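Skiltier cell, two-arm folding table — weekly inspection checklist with comments

Filled in by Jamshid Dehghan, Saturday, November 16, 2019. Cell stopped for the checks marked (S), running for the checks marked (R).

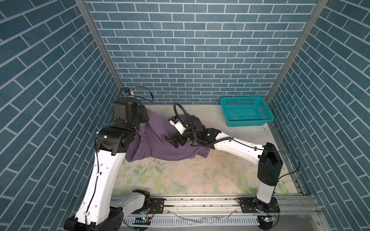

Please read the comments also where the result is OK. Several points are OK only for this week, and the next person should know which ones. The order of the points is changed from the October sheet, so that all the work with the power off comes first.

Results: OK / OK with comment / REPAIR / NOT CHECKED

Section A — Before touching anything (S)

A1. Main switch off, key removed and kept by the person who inspects.
OK.

A2. Both arms in rest position before power is removed.
OK with comment. The right arm sinks a little when the brakes take over. It was the same last week. Keep your hand away from under the forearm until it has settled.

A3. Emergency stop button not damaged, label readable.
OK with comment. The label is readable but one corner is lifting. I pressed it down again. It will not stay.

A4. Cloth removed from both grippers by hand, with power off.
OK. Do not pull if the cloth is held. Use the release screw on the gripper, one half turn, then close it again.

Section B — Frame, panels and rail (S)

B1. Corner posts: push each one by hand at shoulder height. No movement allowed.
OK.

B2. Brick-pattern panels, back and both sides: seated in the frame, no open edge.
OK with comment. The left panel makes a small noise when the arm moves quickly. I put a strip of felt behind it. If the noise comes back, look first at the lower fixing.

B3. Front rail: screws of both arm bases at the marked torque line.
OK with comment, left base. One paint mark was not in line with its neighbour. I tightened the screw, cleaned off the old mark and made a new one in yellow. The other marks are white, so you will find it easily. If the yellow mark has moved next week, stop the cell and call me.

B4. Bracket plate on the front rail, between the bases: bolts tight.
OK.

B5. Cable tray under the rail: no cable hanging lower than the tray, no tools left inside.
REPAIR, done. I found one hex key and two cut cable ties in it. The hex key is back in the drawer. Please count the keys before you close the drawer, there should be a full set.

Section C — Arms and cables (S)

C1. Left arm: cable along the outside of the white link, all clips closed.
OK with comment. The upper clip was open on one side. It is closed now, but the plastic is tired and I have asked for new ones from Brukitz. Order line 321 on the parts list.

C2. Left arm: thin cable at the gripper has a free loop in every position.
OK. Move the wrist slowly by hand through its whole travel and watch the loop, not the gripper.

C3. Right arm: thin cable on top of the forearm and loop down past the shoulder.
OK with comment. The loop is on the long side. It is permitted up to the mark on the drawing and it is still inside, but I would shorten it at the next stop of the cell.

C4. Right arm: corrugated conduit above the gripper, no cracks, end pieces pushed home.
OK. Bend it gently and look between the ribs with a torch. The last one cracked close to the end piece, where it is difficult to see.

C5. Sensor module on the right gripper: tight, face clean.
OK with comment. There was lint on the face. Wipe with the dry cloth from the kit only. The alcohol wipes have made the markings paler on the spare module, so I took them out of the kit.

C6. Gripper jaws, both arms: no sharp edge, nothing loose.
OK left. OK with comment right: the inner finger is worn at the tip. Thin fabric can slip there. Replace at 2,000 cycles after the last change or earlier if the operator reports it.

Section D — Table and basket (S)

D1. Table surface clean before start.
REPAIR, done. Crumbs and small debris in the middle of the table. I removed them with the hand vacuum. Please do this at the end of every shift and not only on inspection day. Hard crumbs go into the fabric and then into the jaws, and I believe this is part of the wear in C6. Also, no food at the cell. I wrote this in October and I write it again.

D2. Printed table cover flat, no fold, edges fixed.
OK. The flower pattern does not disturb the vision program after the last setting from Sampaio. Do not change the cover to a different pattern without telling them.

D3. Basket in its place in the back right corner, empty at start, not broken.
OK. The turquoise one is the correct one. The program was taught with its height. Other baskets are higher and the right arm can touch the rim.

Section E — Power on, slow speed (R)

E1. Electronic boxes under the bases: blue lights on after start.
OK, both.

E2. Status lights on the arms come on and stay steady.
OK.

E3. Emergency stop tested once during slow movement.
OK. Both arms stopped together. Reset needed two presses. One press should be enough, so I note it for Karker.

E4. Test cloth: right gripper takes it, lifts, puts it down, five times.
OK with comment. It was good on four. On one the cloth slipped from the worn finger. Use the purple test cloth always, so that the weeks can be compared.

E5. Full speed, no person inside the marked line.
NOT CHECKED. There was not enough time before the cell was needed. The cell is allowed at reduced speed until this point is done.

Open points for next inspection

— Yellow mark on left base (B3)
— New clips from Brukitz, line 321 (C1)
— Cable loop on right arm, shorten (C3)
— Right inner finger, order now (C6, E4)
— Reset button, ask Karker (E3)
— Full speed test (E5), before anybody raises the speed

Sheet to be kept in the blue folder at the cell. Signed, J. Dehghan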